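Short drinks at home, the quick way

Get your bits out before you pour anything. Jigger, glass, ice. Brown paper or an old cloth underneath if you care about the table, I do.

Ice first. Make it the night before, 4 hours is the bare minimum in my freezer. Tip it into a bowl so you're not fighting the tray with wet hands. 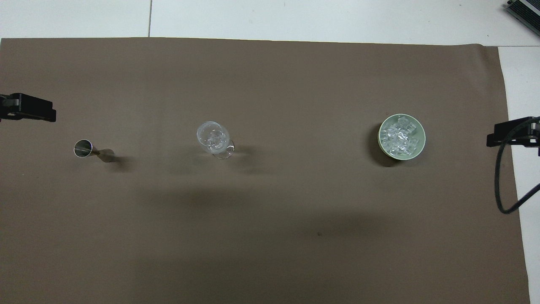

Jigger, stemmed glass and a green bowl of ice.

Now the glass. Fill it with cubes, leave it 30 seconds, tip them out. Dont skip this. Milagros does and hers is always lukewarm by the second sip.

Measure. Big end of the jigger for the spirit, small end for the lemon. Check what yours hold, they're not all teh same. Fill right to the rim, over the sink if you're shaky.

Stir with fresh ice, count to 10, strain into the cold glass. Rinse the jigger straight away or it goes sticky.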